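The fruit table is back at the Clinia Street hall, and it's staying

By Hilde Jacobs
February
Last updated 4:40 p.m.
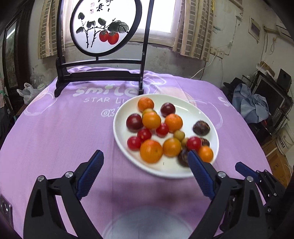 Do you have to bring something to take something? You don't. Take a piece of fruit, take a bagful for the kids, and if your own tree goes crazy in a good year you can pay it forward then.

I stopped in at the hall this morning planning to stay five minutes and left an hour later with my coat pockets full of little oranges, so please read this as the report of a very happy customer. The winter fruit table, which went away when the hall's roof was being fixed, has reopened in the side room off the main entrance. Shufen Ren is running it again, and she told me it will be there every morning until the citrus runs out, and then she'll switch to whatever comes next.

The idea hasn't changed a bit. People with more fruit than they can eat drop it off before nine, Shufen and her helpers sort it, and anybody who walks in can have some. There's no sign-up and no price. The only thing that's different is the tasting plate, which Shufen started because so many folks were walking past anything they didn't recognize. Today's plate was a proper heap — orange citrus, a couple of dark plums, shiny red cherry tomatoes (yes, they're fruit, and no, I'm not getting into that argument again), some small yellow-green ones and a few passion fruits. It sat on a purple tablecloth with "Smile" printed on it in big white letters, and I did.

The passion fruits had the most people hesitating, me included. They were brown and wrinkled, and the man in line ahead of me, Ayman Khoury, was sure they were past it. Shufen set him straight. A wrinkly skin usually means the inside has gotten sweeter, she said, and the smooth ones need a few more days on the counter. She cut one open for him, he ate it with a spoon standing right there by the door, and then he went back and asked if there were more. There were!

Where does it all come from? Mostly from backyards on the Hou side of town, plus whatever Deming Peng can spare from his greenhouse. He's the one behind the tomatoes, which I would not have believed in February if I hadn't eaten several of them. He says the trick is picking them small and not getting greedy about size. The citrus is from all over and nobody could tell me exactly which kind is which, so if you want to know what you're getting, peel one and find out. Mine was tart enough to make my eyes water and I've had three more since.

According to the notebook Shufen keeps by the door, 267 bags went home with people in the first stretch after reopening. The whole of last winter came to 996, so she thinks they'll beat it easily if the weather stays kind to the trees. What she's short of right now is bags, and paper ones with handles are best. She could also use 2 more people who can carry crates in from the parking lot at eight, and it's not a big job — you'd be done in 40 minutes and there's usually tea.

A few practical things I got asked to pass along. Please don't leave fruit outside the door overnight, as the raccoons have figured that one out. Wipe off the mud but don't wash anything, it keeps better that way. Bruised fruit is welcome if you put it in a separate bag, and Ánh Mai takes all of it home for jam. Some of that jam should be back on the table by the end of the month, and I've already asked her to hide a jar for me.

The side room opens at nine and closes at noon. Use the ramp entrance, the front steps are still taped off.

14 comments
Shared 31 times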